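3.2 Materials

The household survey recorded 2,424 items of children's clothing. Denim was coded apart from other woven cotton.
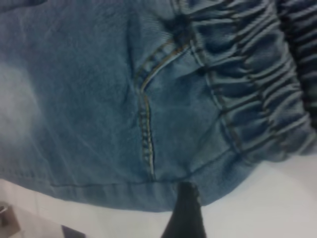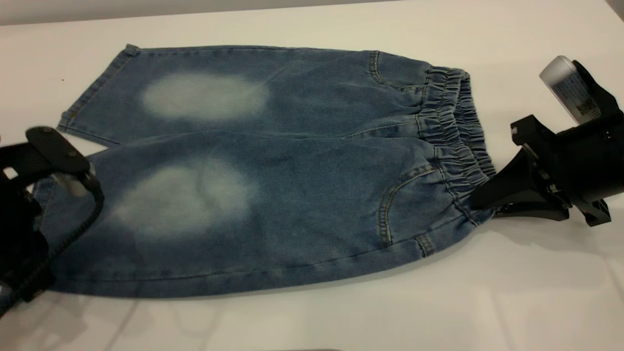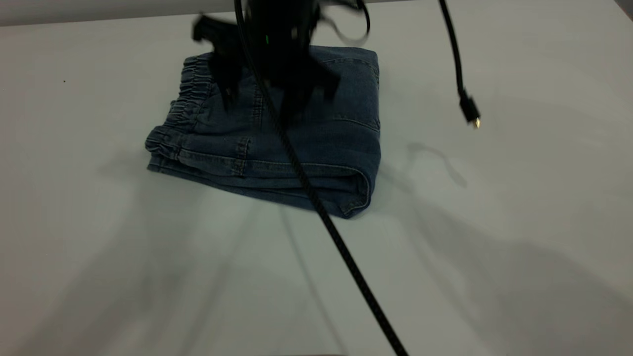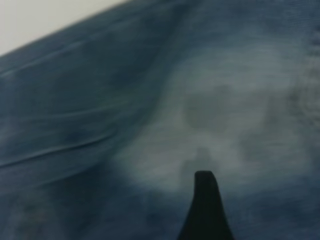 Figure 2. Blue denim as coded in the survey.

Wear was scored by Wolde and Degefa on the scale used in Plorkidthorpe, with repairs entered separately. Scores fell most sharply between first and second owners – a pattern also found for knitwear. Factory fading complicates the scoring of knees: pale patches such as those on both legs of the small trousers in Figure 2 may be read as abrasion. Knees were therefore scored by touch, and 42 items were rescored in November.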